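I switched podcast apps and I have a lot of feelings about it

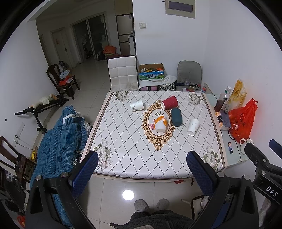 Filed under: Apps & Phone Stuff

So I finally did it. After years of grumbling at the same podcast app, I moved everything over to Plerano, and I've been so happy with it that my family has asked me to please talk about something else at dinner. Fine! I have a blog.

A little background. My old app was Kundico, and I loved it for a long time. It was small, it was quick, and it remembered where I'd stopped in an episode even if I hadn't opened it in months. Then came the big redesign in April. The download button moved into a menu, the menu moved under a tab, and the home screen filled up with shows I had never asked for. I gave it a fair try. I even wrote to support and got a nice reply, but the answer was that the new layout was staying.

I tried two others before Plerano. Tendon has a beautiful player, maybe the prettiest I've used, with big chunky buttons you can hit with gloves on. The trouble is that it only lets you keep 5 downloads on the free plan, and I go through that many on one long drive. Kostiuk was the opposite: every setting you could dream of and a few I still don't understand (what is "soft gap handling"? I left it on). I can see a certain kind of person adoring it. I got lost looking for the sleep timer and gave up at 11 at night.

Plerano sits somewhere in the middle, and wow, does it suit me. Importing was the part I dreaded. I follow more than 200 shows, a lot of them dead, and I figured I'd be typing names into a search box all weekend. Kundico can still export your list as a file (it's under Account, then Your Data, way down at the bottom), and Plerano read that file on the first go. Four shows didn't come across. Three of those had stopped publishing ages ago, and the other had changed its feed address, so I added it by hand.

What I like best is the queue. You can have several of them! I've got one for walking, one for cooking, and one for the long interview shows I save for when I'm doing laundry. Each queue keeps its own speed, too, so the cooking one runs a bit slower and I don't miss things when the fan is going. I didn't know I wanted this and now I'd be cross if someone took it away.

The search is great as well. It looks inside the episode notes, so I typed in "sourdough" and got an episode from a history show I'd completely forgotten about, all about bakers' strikes. I listened to it twice.

A few gripes, to be fair. The widget only comes in one size and it's a huge one. Dark mode is more of a dark gray, and I'd love a true black for bedtime. And the stats page stops at 1000 hours and then just shows a plus sign, which I found out because, um, I imported my listening history. I'd really like to know the real number. Or maybe I wouldn't!

It does cost a little money if you want the queues to match up between a phone and a tablet. I paid for the year. The free version does everything else I've talked about here, and I used it for several weeks before I decided.

If you're coming from Kundico like me, do the export before you delete anything, and turn off auto-download in Plerano until the import has finished. I forgot, and my phone started grabbing the newest episode of every single show I follow. It got very warm and very full, and I spent my coffee break deleting things.

Next up I want to try the chapter editor, which lets you mark your own spots in an episode and name them. I've got a six-part series on lighthouses waiting for exactly that.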